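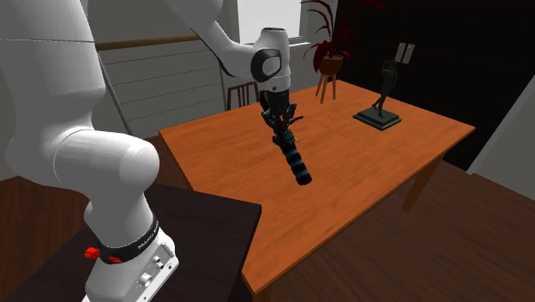 Dalibor Tóth escreveu-me a dizer que estou a estragar o pão com pressa, e que a massa-mãe que alimento todas as manhãs devia passar mais tempo esquecida do que acarinhada. Segundo ele, o erro está no horário: dou-lhe farinha às sete, quando ainda mal subiu, e depois queixo-me de que o miolo sai apertado e sem graça. Li a mensagem duas vezes, primeiro um bocadinho ofendida (confesso), depois já com o caderno aberto à frente, a fazer contas.

É que eu vinha a queixar-me do mesmo há semanas, quem me lê já deve estar farto! O pão cresce na cesta, fica bonito, eu toda contente, e quando o corto parece um bolo inglês. Andei a culpar a farinha, o forno, o calor de agosto, até a água da torneira. Pelo horário é que nunca me tinha dado para perguntar.

Então fiz como ele disse. Deixei o fermento em paz uma noite inteira e grande parte da manhã seguinte, e só lhe toquei quando tinha dobrado e começava a fazer aquela covinha no meio. Cheirava a iogurte e a maçã, um cheiro muito mais redondo do que o habitual, que andava sempre ali a puxar para a farinha crua.

A receita foi a de sempre, que deixo outra vez porque há quem ma peça nos comentários e depois não a encontre. São 600 gramas de farinha de trigo, daquela mais forte, com 80 gramas de centeio, que lhe dá cor e um saborzinho de que gosto muito. Misturo com a água, deixo descansar quarenta minutos tapada com um pano, junto o fermento e só depois o sal. Quanto à água, vou pondo até a massa ficar macia e um pouco pegajosa, e com o calor costumo pôr menos. As dobras faço-as quatro vezes, de meia em meia hora, com as mãos molhadas e a rádio ligada.

Desta vez pesei a massa já feita, coisa que raramente faço, e deu 1,156 kg. Achei muito para a minha cesta e ainda pensei em tirar 300 gramas para uma focaccia, mas deu-me a preguiça e foi tudo junto para o frigorífico, até de manhã.

Cozi às oito, na panela de ferro que herdei da minha tia, com tampa na primeira metade e sem tampa na segunda. Quando a abri tinha uma orelha daquelas levantadas, a estalar, e eu ali de luvas na mão, parada no meio da cozinha a ouvir o pão. Esperei duas horas para o cortar (duas horas inteiras, quem me conhece sabe o que isso custa) e lá estava o miolo aberto, húmido, com buracos desiguais. Comemos metade ao almoço, só com azeite e umas azeitonas, e o resto foi em torradas.

Portanto, Dalibor, muito obrigada, e desculpa a resposta torta que te mandei antes de experimentar. O Peter Oravec também deixou uma pergunta sobre usar só centeio, e a essa ainda não sei responder como deve ser. Tentei uma vez, no inverno passado, e saiu-me um tijolo que nem em fatias finas se aproveitava. Vou tentar de novo quando o tempo arrefecer, com forma e mais água, e depois conto.

Entretanto, se alguém daqui guarda a massa-mãe no frigorífico durante as férias, diga-me quanto tempo a deixa lá sem lhe mexer, que vou estar fora duas semanas e não a queria levar na mala outra vez.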